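Restton 거실장 사용 설명서

4장. 상판 정리와 주변 물품 배치 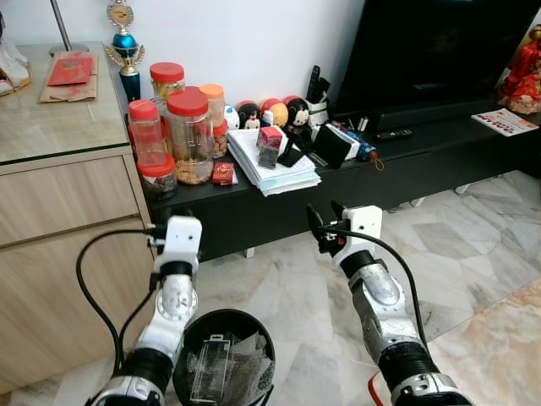 4.1 적용 범위

본 장은 거실 TV장과 인접한 보조 수납장의 상판에 물품을 올려 두고 사용하는 경우에 적용한다. 조립 및 벽 고정 방법은 3장을 따른다. 상판 위에 올리는 물품은 다음과 같이 구분한다.

가. 식품 용기: 과자, 견과류 등을 담은 뚜껑 달린 플라스틱 용기
나. 종이류: 봉투, 우편물, 안내문
다. 장식품: 트로피, 탁상시계, 받침대가 있는 소품
라. 폐기물: 포장재, 빈 트레이, 휴지

4.2 준비물

마른 극세사 천, 물기를 꼭 짠 부드러운 천, 중성세제, 휴지통용 비닐봉투, 라벨 스티커를 준비한다. 바닥이 대리석 무늬 타일인 경우 물품을 내려놓을 자리에 얇은 매트를 먼저 깐다.

4.3 상판 비우기

1. TV와 주변 기기의 전원을 끄고 플러그를 뽑는다.
2. 장식품을 먼저 내린다. 날개형 손잡이나 구형 장식이 달린 트로피는 손잡이를 잡지 말고 기둥과 받침을 양손으로 받쳐 든다.
3. 종이류를 한곳에 모은다. 작은 봉투는 큰 봉투 위에 겹쳐 두면 옮길 때 빠지지 않는다.
4. 식품 용기는 뚜껑이 닫혔는지 확인한 후 한 개씩 옮긴다. 뚜껑만 잡고 들어 올리지 않는다.

주의: 유리 상판이 있는 수납장에서는 물품을 밀어서 옮기지 않는다. 받침 밑에 낀 모래나 먼지가 유리 표면에 흠집을 낼 수 있다.

4.4 표면 닦기

1. 마른 천으로 먼지를 한 방향으로 닦아 낸다.
2. 검은색 TV장 상판은 손자국이 남기 쉬우므로 물기를 꼭 짠 천으로 다시 닦고 즉시 마른 천으로 마무리한다.
3. 유리 상판은 중성세제를 천에 묻혀 닦는다. 세제를 유리에 직접 뿌리면 가장자리 틈으로 스며들 수 있다.
4. 나뭇결 마감의 서랍 앞판은 결 방향을 따라 마른 천으로만 닦는다.
5. 표면이 완전히 마를 때까지 12분 이상 둔다.

4.5 식품 용기 배치

1. 용기는 TV장의 한쪽 끝에 모아 둔다. TV 화면과 리모컨 수신부를 가리지 않아야 한다.
2. 키가 큰 용기를 뒤쪽에, 낮은 용기를 앞쪽에 놓는다. 폭이 넓은 용기는 가운데에 두어 좁은 용기가 넘어지지 않도록 한다.
3. 상판 모서리에서 최소 4cm 안쪽에 놓는다.
4. 낱개 포장된 소형 봉지는 용기 앞에 두거나 빈 용기에 담는다.
5. 내용물이 보이지 않는 용기에는 품목과 개봉일을 적은 라벨을 붙인다.

참고: 용기를 겹쳐 쌓을 경우 2단을 넘기지 않는다. 아래 용기의 뚜껑이 평평하지 않으면 쌓지 않는다.

참고: 견과류는 직사광선과 기기의 열을 피한다. TV 통풍구에서 약 18cm 이상 떨어뜨린다.

4.6 종이류와 장식품 배치

1. 종이류는 보조 수납장 상판에 두되, 보관이 필요한 것은 서랍에 넣는다.
2. 받침이 둥근 금속 기둥형 물품은 받침 전체가 상판에 닿도록 놓는다.
3. 시계가 달린 트로피는 시계 면이 앉는 자리를 향하도록 돌려 둔다.
4. 서랍을 끝까지 열고 닫아 보아 상판 위 물품이 흔들리지 않는지 확인한다. 흔들리는 물품은 안쪽으로 옮긴다.

4.7 휴지통 관리

1. 휴지통에 비닐봉투를 씌우고 입구 바깥쪽으로 3cm 이상 접어 내린다.
2. 투명 플라스틱 포장 트레이는 분리배출 대상인지 확인한다. 재활용 표시가 있으면 이물질을 제거하고 따로 모은다.
3. 휴지통은 서랍과 문이 열리는 범위 밖에 둔다.
4. 내용물이 입구 높이에 이르기 전에 봉투를 교체한다.

주의: 제습제, 건전지, 깨진 유리는 이 휴지통에 넣지 않는다.

4.8 점검

다음 항목에 이상이 있으면 해당 절로 돌아가 다시 조치한다.

상판에 물기가 남아 있음: 4.4
용기가 기울거나 뚜껑이 들떠 있음: 4.5
서랍을 열 때 장식품이 흔들림: 4.6
휴지통이 서랍에 걸림: 4.7

선반 및 서랍의 허용 하중은 5장의 표를 참조한다.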